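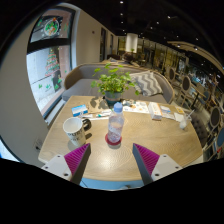
Guller wrote in after the last session to ask why we spend a whole week on money before anyone has priced a single arm. Fair question! My answer is that I've seen plenty of projects run short on fingers, mounts and screws, and hardly any run short on arms, so the small stuff gets its own session.

Okay, the exercise. You have $2127 for hand-held grippers, and you're choosing between two quotes.

Brorner: $300 per gripper, fingers included, spare fingers extra
Pandton: more per gripper, but 2 sets of spare fingers in the box

Work out the cost over 18 months, not the cost on the day you order. Count shipping twice (you will reorder, trust me). Put spares on their own line – if they hide under "misc" they get cut first. 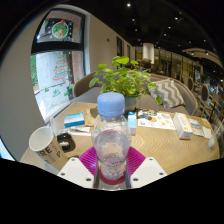
Next, write down what you plan to pick up before you look at any catalog. Clear plastic bottles, mugs, paper cups, small boxes – ordinary table stuff is cheap, so buy it early and buy doubles. I like the Ansari planning sheet for this, mostly for the column where you note who pays for replacements.

Then do the time budget, which I always get wrong myself. Setup, charging, copying files, walking back for the thing you left in the car... it all goes in.

Bring your sheet in October, on paper please, with both totals at the bottom.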